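Blog > Around the House > Photo Galleries

June 11, 2025 | by the Praltgate laundry blogger
2 min read

Laundry day at our place in Praltgate always ends up on the gray seat (the closet is 115 steps away, so of course it does!). I love red, and I have way too much of it.

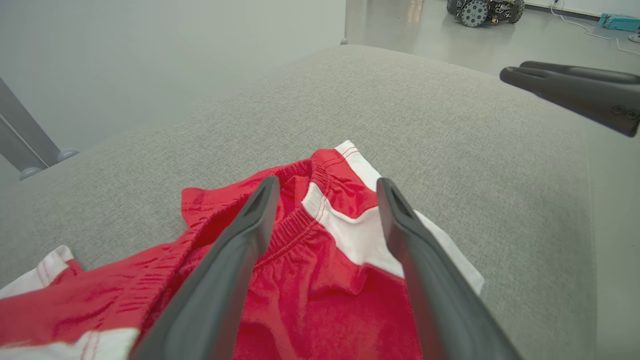

Anyway, I fold right there, with music on and a coffee going cold. Waistbands first, then the legs, and I never get it as neat as my mother did.

Red and white is my favorite combo, and it looks so cheerful against that soft gray weave.

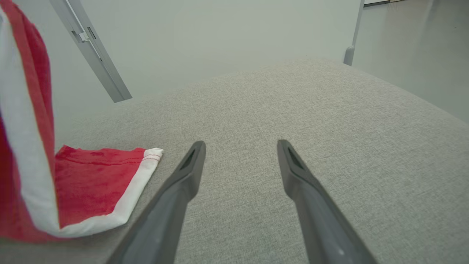
Page last changed: Wednesday, 4:15 pm

I want a second gray seat by October, so I can spread out even more!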